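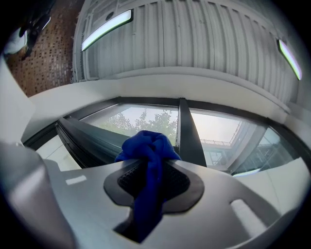 How to time a satellite pass with binoculars and a stopwatch

By Sachiko Yoshida, Wendden Sky Group

A satellite crossing the sky after sunset can be timed well enough by eye to check whether it is running early or late against its predicted path. You need a pair of binoculars, a stopwatch that records split times, a star chart and a prediction for your site. The method is old and was used before most tracking was done by radar. It still works, and it is a good way to learn how orbits behave.

What you need

Binoculars in the 7x50 or 10x50 size. Higher power makes it hard to find the satellite and harder to follow it.

A stopwatch with a split button. A phone app will do, but a real button is easier to press in the dark.

A source of accurate time. A radio time signal is best. A phone clock is usually close, but check it against a time website before you start.

A star chart that goes down to at least magnitude 7, on paper or in planetarium software.

A red flashlight, a pencil and a notebook.

Step 1: Find your coordinates

Predictions depend on where you stand. Look up your latitude and longitude on a map and write them down to four decimal places. Add your height above sea level in meters. If you observe from the same yard each time, you only need to do this once. If you move to the other side of town, do it again. For a satellite in low orbit, a mile makes a visible difference to where it passes among the stars.

Step 2: Get fresh orbital elements

Orbits are published as element sets, usually in a two-line format. Download a set that is no more than a day or two old. Low satellites are slowed by the upper atmosphere, and the amount changes with the sun's activity, so an old set can put a satellite many seconds away from where it should be.

Load the elements into your prediction software and enter your coordinates. Check the time zone setting before anything else. If every pass seems to happen in daylight, the zone is probably wrong.

Step 3: Choose a pass

Start with something bright and steady. Old rocket stages are good targets. They are large, there are plenty of them, and they no longer maneuver. Some of them tumble and change brightness as they go, which is interesting to watch but makes timing harder, so leave those for later.

Look for a pass that:

climbs higher than 30 degrees above the horizon

happens in the hour or two after dusk or before dawn, when the ground is dark but the satellite is still in sunlight

goes close to a pair of stars you can find easily

Check where the satellite enters the Earth's shadow. The software will give a time for this. Your timing point has to come before it on an evening pass, or after it leaves the shadow on a morning pass.

Step 4: Pick your reference stars

Plot the predicted track on the star chart. Find two stars that sit on opposite sides of the track and fairly close together, ideally less than a degree apart. The satellite should cross the line between them at something near a right angle. If it runs along the line, the crossing moment is too vague to be useful.

Choose a second pair farther along the track as a backup. Find both pairs in the binoculars well before the pass. Gerardo Evangelista, who runs our beginner evenings, tells people to find the pair, look away, and find it again until they can do it in a few seconds.

Step 5: Start the stopwatch

You can start the watch on the time signal and press split when the satellite crosses. Or you can start it at the crossing and stop it on a signal afterward. Use whichever you find easier, but use the same one all evening and write down which it was. Mixing them up is the most common error in our logbook.

Step 6: Make the observation

Be in position 3 minutes before the predicted time. Lean against a wall or use a reclining chair so the binoculars stay still. Point at the reference pair and wait. Don't chase the satellite across the sky. Let it come into view.

When it crosses the line between the stars, press the button. Keep the pair in view and judge where on the line it crossed, as a fraction of the distance from one star to the other. For example, "four tenths of the way from the upper star to the lower." Say it out loud, then write it down.

If nothing shows up, stay on the pair for another minute. Late satellites are common after a stretch of low solar activity has been overestimated in the elements.

Step 7: Write it up

Record the following before you move on to the next pass:

satellite name and catalog number

names or catalog numbers of both stars

crossing point as a fraction

time of crossing in UTC, to a tenth of a second

your estimate of the timing error

sky conditions, including haze and moonlight

An experienced observer can usually get within two or three tenths of a second. Put down half a second for your first few sessions.

Step 8: Compare with the prediction

In the software, step the time forward and back until the satellite sits on the line between your two stars. The difference between that time and yours is how early or late it was. If the fraction also disagrees, check your coordinates first, then check that you identified the right stars.

Érica Guerra keeps the group's results in a spreadsheet, now 273 timings long. One row from November looked like a large orbit change and was a stopwatch read as minutes when it showed seconds. Read the watch twice.

Common problems

Binoculars fog up. Keep them outside in their case for a while before the pass, and don't breathe on the eyepieces.

The satellite is too faint. Try a higher pass, or one on the side of the sky opposite the sun, where more of the lit side faces you.

Two satellites appear at once. Compare direction and speed with the chart. If you can't tell which is which, time both and sort them out indoors.

The split button registers twice. Write down both times and mark the observation as doubtful.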